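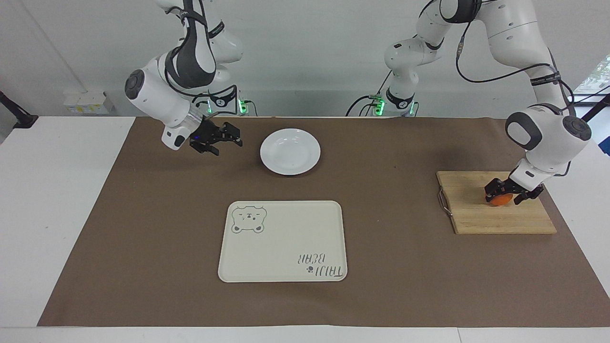
Looking after the two-arm cell at Ladau

The Ladau cell has two white arms on one long table, and we use it for tabletop handling work. Tahsin Akanda keeps it running. These notes go with the pictures and cover the parts of the setup that get checked most often.

Bases and lights. Each arm stands on its own base at the far edge of the table. Green lights show on both. Look at them before starting a program, and write down any other color in the log under the arm's name.

Cables. The cables run along the outside of the links. Printed tags stay on when a cable is replaced; move them to the new one. Tahsin goes over the ties every 13 days and after any change to the wrist.

Mat and objects. A brown paper mat covers most of the tabletop. Replace it when the folds start to catch. The plate, tray and cutting board go on after the mat is flat.

Grippers. One gripper has hold of the orange object at the board, and the other is by the plate with nothing in its fingers.

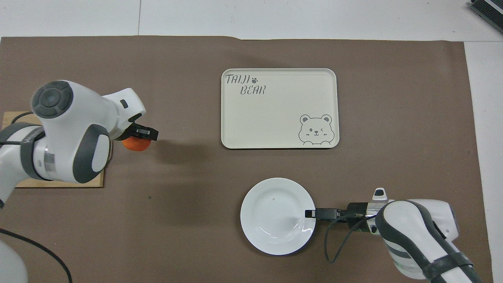 Wipe the black fingers with a dry cloth at the end of each shift. Check that both close evenly, then run program 41 with the speed turned down. If an arm stops during the run, leave the object where it is and note the joint number first.

Spare fingers are in drawer 3. The next full service is in October.

Page updated 2026-04-15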